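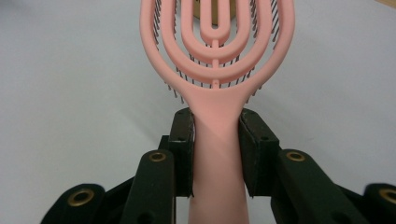

How often should a detangling brush be cleaned? Once a week is sufficient for a brush in daily use, with hair lifted out after every use and a proper wash at the weekend.

This is the rule now followed in our household, and it was adopted in September following a review of the bathroom drawer. The review was overdue. The drawer contained hair bands, two combs with missing teeth, a travel bottle of Cistex shampoo and a number of brushes for which no owner could be established.

The pink brush has been retained. It is of the vented type, with an open head formed of loops one inside another and thin dark bristles with small rounded tips. Brushes of this pattern are easier to maintain than the cushioned kind. A cushioned pad holds water beneath the rubber, and ours had begun to smell. It was disposed of.

**Washing procedure**

1. Remove loose hair with the tail of a comb, working from the handle end upwards.
2. Fill a basin with warm water and a small amount of ordinary shampoo.
3. Hold the brush by the handle and move the head through the water. An old toothbrush may be used between the loops and along the central stem.
4. Rinse under the tap.
5. Leave on a towel, bristles down, overnight.

Soaking for longer than 4 minutes has not produced any better result. Zdeňka Doležal, who cut my hair for many years at her salon in Mösli, recommended a spoonful of bicarbonate of soda where styling products are used. I have followed this advice on two occasions and consider it optional.

**Use on wet hair**

Begin at the ends and proceed towards the roots in short strokes, holding the hair above the knot with the free hand. My nephew, Andri Schnyder, whose hair now reaches his shoulders, prefers to begin at the top and complain. He has been given a copy of this guidance.

**Storage**

Brushes are now kept upright in a Prallura beaker on the shelf - heads up, handles down - and no longer in the drawer. The combs remain in the drawer for the present. A divided tray measuring 56 cm was purchased for them and does not fit, the drawer being narrower than I had recorded. It will be returned when I am next in town.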